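Call for Observers: Help Us Run the Summer Sky Nights at Skarnov Hill

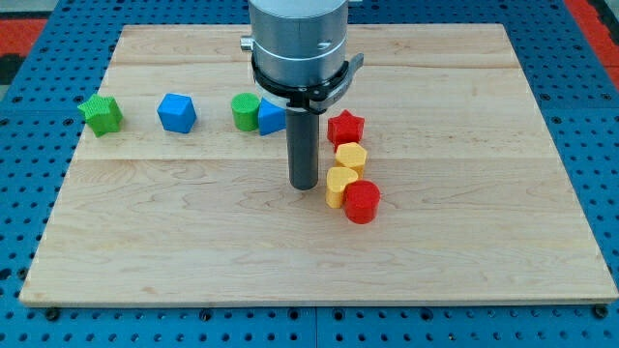 Maple board on the perforated blue table.

Hi! I'm Wanda Lyons, and I look after the public program at Skarnov Hill Observatory. We open the hill to visitors on clear evenings from June until the nights get too cold for the little ones, and I'm looking for 18 people to join our observing crew this season. If you like the night sky and you don't mind explaining for the tenth time which bright dot is Jupiter, please keep reading.

What you'd be doing

Most of the work is standing next to a telescope and helping people look through it. That sounds easy, and some nights it is! Other nights there's a line back to the parking lot, clouds are coming in from the west, and a six-year-old has grabbed the eyepiece with a sticky hand. You'll learn how to point the scope, find the target again after somebody bumps the tube, and keep the line moving without making anyone feel rushed.

We have two main instruments for visitors. Wekus is the big reflector in the roll-off building, and you need a short ladder to reach the eyepiece when it's aimed high. Jenkins is the refractor (named for the road at the bottom of the hill, nothing grander than that) and it's the one I'd start you on. It gives a lovely sharp Moon and it's very hard to get lost with. We also put a few small Dobsonians out on the grass, and those are the ones kids end up fighting over.

Otis Delacroix handles the variable star program, and he wants 4 of our new people to work with him after the public goes home. This is real measuring work. You'd be taking brightness estimates and camera exposures of the same short list of stars over and over, writing down the conditions, and sending the results in. Last season his group logged 684 usable measurements and he's itching to beat that. Late nights are part of the deal, so tell me in your application if you want to be considered.

Who I'm looking for

You don't need a degree, and you don't need to own a telescope. Knowing a few constellations helps, but I can teach you those in an evening. You do need to be 16 or older (under 18 with a parent's signature), okay with the dark, and able to come to at least two nights a month. I'd especially love to hear from Spanish speakers and from anybody who has worked with visitors before, whether that was in a museum, a library or a shoe store.

The path from the parking lot is gravel and it's steep in one spot. If that's a problem for you, write me anyway. The Jenkins building has a drive right up to the door and we can put you on that team.

Training

There are three sessions, all starting at 7:30 p.m. in the classroom. The first is mostly safety: ladders, lasers, red flashlights, and what to do when someone trips. The second is hands-on with the mounts. For the third we go outside if the sky lets us, and if it doesn't we practice indoors with Dredness, our ancient planetarium projector, who hums like a refrigerator and still shows some 4,000 stars on a good day. I adore that thing.

Please plan on all three. If you have to miss one, talk to me and we'll work out a make-up evening.

What you get

The position is unpaid, but I can cover gas for people driving more than 20 miles each way. You also get a crew jacket, free admission for your household, and time on either telescope once you've been checked out on it. Crew members can book Wekus on any clear night when we're closed to the public. Coffee and hot chocolate are on us. Bring your own mug, please, we keep running out!

How to apply

Send me a short note through the contact form on the observatory site and put "Crew" in the subject line. Tell me your name, your age if you're under 18, which evenings usually work for you, and one thing you've seen in the sky that stuck with you. It can be an eclipse, a meteor, the Moon through a pair of binoculars, whatever you like. I read every one of these myself and I answer them all, though it may take me a week or so when the weather is good and I'm up on the hill every night.

I'll take applications until the crew is full. If you miss out this time, I'm happy to keep your name for the fall.

Wanda Lyons
Public Program, Skarnov Hill Observatory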